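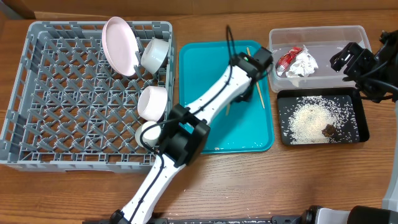

Speaker notes: Why occupational licensing keeps growing

Home | Talks | Notes | Archive | Contact

Slide 1. Title

Thank the Gallagher Forum. Mention that the handout is by the door and that I will take questions at the end.

Start with the question: who should need the government's permission to work? Most people in the room will say doctors and pilots. Fine. Then ask about hair braiders, florists and people who hang drapes. Wait for hands.

Slide 2. What a license is

Keep the terms straight. A license means you may not do the work without it. Certification means anyone can do the work, but only some people can use the title. Registration means you put your name on a list. People mix these up all the time, and the mix-up matters in a hearing. A legislator will say "we only want some basic standards" and the bill in front of him will be a full license with jail time in the back pages.

I am arguing against the first kind for most jobs. I have no quarrel with the other two.

Slide 3. The Clelach case

Tell this one slowly. Dwayne Baptiste wanted to shampoo hair in his sister's shop in Clelach. Shampoo only, no cutting, no color. The rule called for 2,000 hours of approved schooling. The one approved school in the county was full until September. He took a warehouse job in Jumham.

Read his letter to the board if there is time. If not, just the line: "I was asked to learn eleven things I will never do."

Slide 4. Who asks for these laws

Customers seldom do. I went through the sign-in sheets for the last round of hearings on the Clelach rules. Every speaker in favor held the license already or taught the course. Both are entitled to speak. But their interest is plain, and the person who gave up and took other work was not in the room. He has no association and no lobbyist.

Pause here. This is the main point of the talk.

Slide 5. The safety argument

Give it a fair hearing. Some work can hurt people who have no way to judge the quality beforehand. Anesthesia is the clear case. Gas fitting is another.

The question for the rest is whether something lighter would do the job. Go down the ladder: private reviews, then liability for harm, then required insurance, then inspection, then certification. A license is the top rung. Most bills start there.

Restaurants are useful for this. We inspect the kitchen. We do not make the cook sit for a state exam.

Slide 6. Cost

The approved course in Clelach was $2,750. The exam and first-year fees were separate. For a shampoo job that pays a little over the minimum, that is a lot of weeks.

The board licensed 1,633 people the year the rule took effect and 1,127 in the latest year on file. Do not claim the rule caused all of that. Two shops closed when the highway moved. Say so, or somebody else will.

Slide 7. What to do

Sunset review first. Every board should have to show the harm it prevents, on a schedule, or lapse. Then recognition of licenses from other states. A nurse does not forget her training at the state line. Then let people petition a board to drop a rule and make the board answer in writing.

If asked about abolishing all boards: no, and I would not get the votes.

Slide 8. Close

Go back to Baptiste. He is still in Jumham. Thank Ingrid Doucet for the hearing records. Take questions until 8:30.

Comments

Sombat Sitthichai
I was there and asked about electricians. You said you would look up whether homeowners can do their own wiring under the current code. Did you find out?

Gwendolyn Wojcik
I taught cosmetology for a long time and I think you are too quick with the shampoo example. There are chemicals involved and scalp conditions to recognize. I agree that 2,000 hours is too many. A short course would cover it.

Dexter Thibodeaux
Slide 5 was the best part. Is the handout posted anywhere? They ran out before I got to the door.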